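Vallel Clear Travel Case, Set of 2

Anyone who has ever dumped a toiletry bag out on a hotel bed looking for one tiny thing will get why we love these. The Vallel is a small see-through case with a lid that snaps shut and stays shut, and it has been riding around in our own bags since December. We carry a lot of little boxes at Grutico (Hollis Szabo, who does our buying, has a drawer full of rejects) and this is the one people on staff keep walking off with!

The plastic is clear on every side, lid included, so you can read a label or spot a spare button without opening anything. The hinge is molded in one piece with the body. Annelore Seidel opened and closed hers 400 times over two evenings of TV and the click at the end sounded the same as the click at the start. The corners are rounded, so it slides into a coat pocket nicely and doesn't chew up the lining.

What goes in it? Earplugs, hair ties, guitar picks, SD cards, a week of vitamins, stickers and trading cards if your kids are collectors. Contact lens wearers often keep their lens case in one with a folded cleaning cloth. It isn't meant to hold liquid by itself, so keep drops and solution in their own bottles.
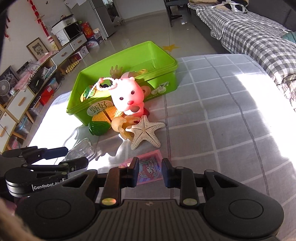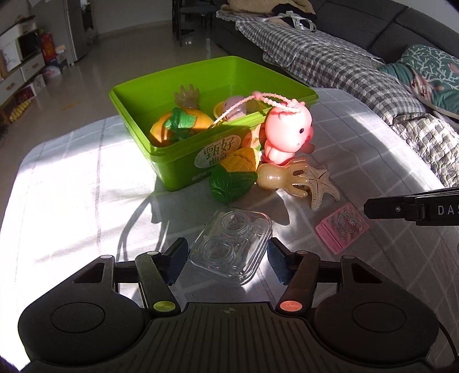

Clear plastic makes small things easier to keep track of.

Details
Inside length: 100 mm
Inside width: 70 mm
Sold as: set of 2, both the same size
Color: clear only for now
Care: warm water and a drop of dish soap, air dry. No dishwasher please, the heat clouds the lid.

If you need dividers, the Mekano insert drops right in and makes four compartments. It's sold separately and comes in white or gray. Older Romaniuk inserts are a hair too wide, although Wolfram Ehlers in our shop got one to fit with some sandpaper and a lot of patience.

Scratches do show up after a while, mostly from keys. A soft cloth takes off the light ones.

Back in stock 29/04/2023. Orders of several sets ship flat in one box, and we're happy to mix in inserts if you leave a note at checkout.

Contact Grutico | Shipping and returns | © 2023 Grutico | Back to top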